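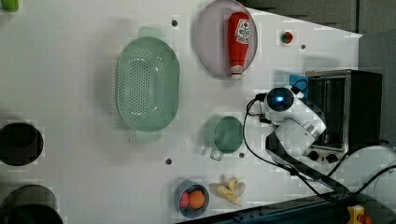

A white robot arm at a kitchen tabletop at the Prernwood test laboratory, with a ketchup bottle on a plate.

Prernwood Laboratory Begins Gripper Comparison on Kitchen Objects

The Prernwood Laboratory for Applied Handling has completed the first stage of a comparison of robot grippers on ordinary kitchen tasks, the laboratory announced in August. The work is carried out jointly with Delten, which supplies the finger sets under test, and the Laskowska Institute, which is responsible for the test plan and the analysis of results.

The study asks a practical question that equipment buyers have raised with the laboratory for several years. Most published gripper figures are based on blocks, cylinders and other regular shapes. Kitchens and serving areas contain few of these. A squeeze bottle lying on a plate, two pieces of toy fruit side by side in a small bowl and a toy banana lying flat on the table each call for a different approach, and a gripper that performs well on one may do poorly on the next.

In the first stage, 4 finger sets were run through the same 14 tasks on a single arm. The tasks include lifting a bottle from a plate, taking a piece of fruit out of a bowl without moving the one beside it, and shifting a bowl across the table. Each finger set was given the same number of attempts, and objects were returned to marked starting areas by laboratory staff between runs. Altogether the first stage produced 657 scored attempts.

An attempt is scored as complete when the object reaches its target area and comes to rest there. Partial scores are given when the object is lifted but released early. Attempts in which a neighboring object is pushed out of its area are recorded separately, a category that the Laskowska Institute added after preliminary trials.

According to the laboratory's interim note, the longer fingers had an advantage with objects inside bowls, where short fingers often met the rim before closing. The short fingers were steadier on the bottle. Differences on the plate-lifting task were small, and the note advises against drawing firm conclusions from it until more attempts have been recorded. One finger set was withdrawn for two days after a mounting screw worked loose, and the affected runs were repeated in full.
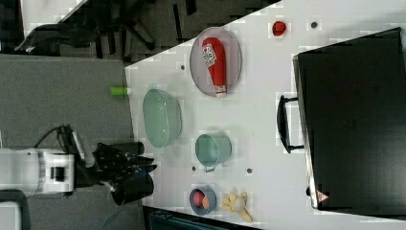
The second stage will keep the objects and change the control software. Two controllers will be compared. The first follows positions taught in advance by an operator. The second, developed under the Dastia project, uses camera views to choose its own approach to each object. Both will drive the same arm at the same maximum speed, and the layout of the table will be varied between sessions according to a list drawn up before testing starts. Operators will not be told which layout comes next.

Camera position will also be examined. Early sessions under the Dastia project suggested that a view from the wrist alone can lose sight of an object in the last part of the approach – particularly a low object close to a taller one. The second stage will therefore include sessions with the wrist view only, with a fixed view only, and with both together. The laboratory expects to record more than 2,000 attempts before the comparison is closed.

Delten will have no part in scoring. Its engineers may be present when finger sets are fitted and adjusted, but they leave the test area before scored runs begin. The same rule will apply to members of the Dastia software team in the second stage.

The full test plan, including the object list, the scoring rules and the layout sheets, is available from the laboratory on written request. Other manufacturers may submit finger sets for a later round, provided that the parts fit the standard wrist mount and are delivered with complete drawings. Sets that need a separate air supply cannot be accepted at present.

Results of the first stage will be issued as a technical report once the Laskowska Institute has finished its review of the scoring records. A public demonstration is planned at Prernwood after the second stage, with places limited by the size of the test room. Registration details will be posted on the laboratory's notices page.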